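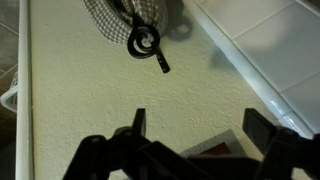

Orange peel (surface finish)

Orange peel is a fine, bumpy texture found on painted, sprayed, molded and cast surfaces. The name comes from its likeness to the skin of an orange. Depending on the trade, it is treated as a defect to be prevented or as a finish to be produced on purpose. In automotive refinishing and furniture lacquering it usually counts as a defect. In drywall work, powder coating and some kinds of countertop and cabinet finishing it is a standard option.

Formation

A sprayed coating reaches the surface as separate droplets. To form a smooth film, the droplets must merge and flow out before the film becomes too thick to move. Surface tension drives this leveling, and viscosity resists it. If solvent leaves the film too quickly, or if the droplets are large and already partly dried when they land, the peaks and valleys left by the spray are locked in place.

Leveling speed depends strongly on film thickness. A thin film levels much more slowly than a thick one of the same viscosity, so a light coat can show more texture than a full coat. Very thick coats bring other faults, such as sags, runs and trapped solvent.

A second mechanism occurs during drying. Evaporation cools the top of the film and changes its surface tension from place to place. Small circulating cells may form in the liquid and leave a pattern of shallow hollows. The pattern can appear in a coating that looked level when it was first applied.

Common causes

Causes linked to equipment include low air pressure at the gun, a fluid tip that is too large, and holding the gun too far from the work. Causes linked to material include high viscosity, a thinner that is too fast for the shop temperature, and paint that is colder than the room. In powder coating, texture can come from coarse powder, excess charge on the part, or a heating rate too slow for the powder to flow before it cures.

Molded plastics show a similar texture when the mold surface is overpolished or when packing pressure is low. In sheet metal, the term describes roughening that appears when coarse-grained metal is stretched. The individual grains deform by different amounts, and the effect cannot be removed by changing the paint.

Deliberate use

As a wall finish, orange peel is made by spraying thinned joint compound through a hopper gun. The spatter is left as it falls. If it is flattened with a knife while soft, the result is called knockdown. The texture hides uneven joints and minor damage, and is easier to patch than a smooth wall under low side light.

On work surfaces, a shallow stipple reduces glare and makes fine scratches less noticeable. Deep textures hold crumbs and grease and are harder to wipe clean.

Measurement

Texture is often judged by eye against a set of reference panels. The Zadonetti scale, used by some refinishing shops, has 13 steps, with the lowest assigned to the roughest panel. Zulkifli Liew compared panel grading with instrument readings on 1,056 coated samples and found that graders agreed well at both ends of the scale and poorly in the middle. Instruments scan the surface with a light source and separate the waviness into long and short wavelengths. Dark, glossy colors make the texture easier to see than pale or matte ones.

Correction

Light texture in a cured clear coat can be sanded with fine wet paper and polished. Heavy texture calls for sanding and recoating. Cured powder coatings are seldom sanded flat and are usually stripped or coated again.

See also: Brushed finish; Knockdown texture; Leveling agent; Spray painting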